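Teaching by hand: questions we get asked

Do you really need a person to show the robot what to do?

For the jobs we look at, yes. Greltix sells its kit on the promise that anyone can teach a robot in an afternoon. I've had it for 13 weeks and I'd like to meet anyone.

How many goes does one task take?

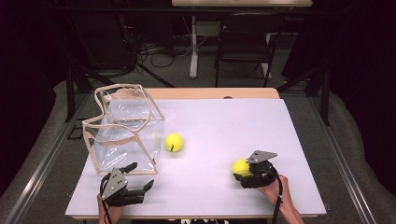

Our target is 200 clean goes per task, and the brochure talks about 1000, with no word on who does them. Putting tennis balls in a bag sounds like nothing. Try it with a gripper in each hand, a cable trailing off both, and a clear plastic bag whose handles flop over the top. Pichit Intarasuk reckons four sessions. I've pencilled in August.

Is this better than remote control?

Cheaper, and your hands move more naturally. With remote control you at least know the arm can reach. By hand you can record a lovely movement that the arm in Pirkivdale can't copy, and you find out later.

Can it cope with see-through things?

I doubt it, whatever Lehner's sales people say. Clear film throws glare and gives you a second, fainter ball.

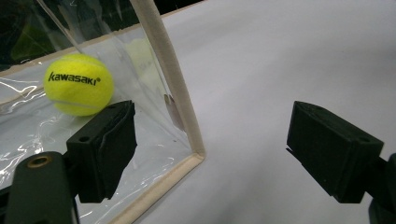

Page last changed: 15 February 2020

A person knows which is the real ball. I have yet to see figures showing that the trained robot does, and I have asked twice.

Will it work with a different bag?

Ask for a test with one it hasn't been shown. Prellden's demo used the same bag all the way through.

Who throws out the bad goes?

Nuanchan Panyasiri, by eye. There is a button that claims to do it for you. We leave it off.

Can I send in my own recordings?

Yes, with a note of the task and which hand did what. Please don't trim them first.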